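I gave up buying new clothes for a year, and I'm here to nag you about it! My sister-in-law thinks I've joined a cult. I just got tired of paying Dedorik prices for shirts that twist at the seams by June.

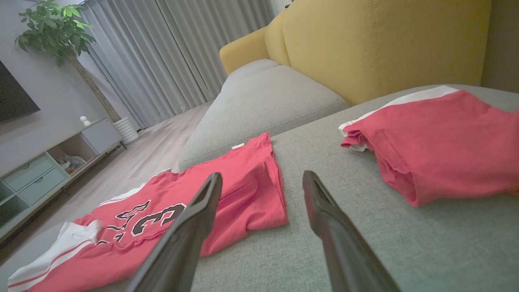 Secondhand is better, mostly

The thrift store on Lakorport Avenue charges 2 bucks a top, and I've brought home nearly 20 of them (yes, too many).
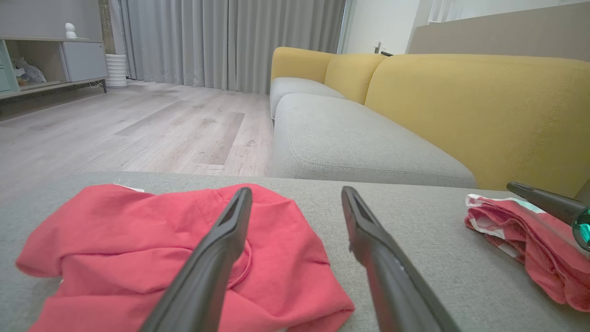 My one real gripe with thrifting is sizing, because a medium from 13 years ago is a small now. So I ignore the number completely. If there's a little white tag poking out, like on that crumpled red-pink one, I leave it alone and hold the thing up to my shoulders. Works fine for me.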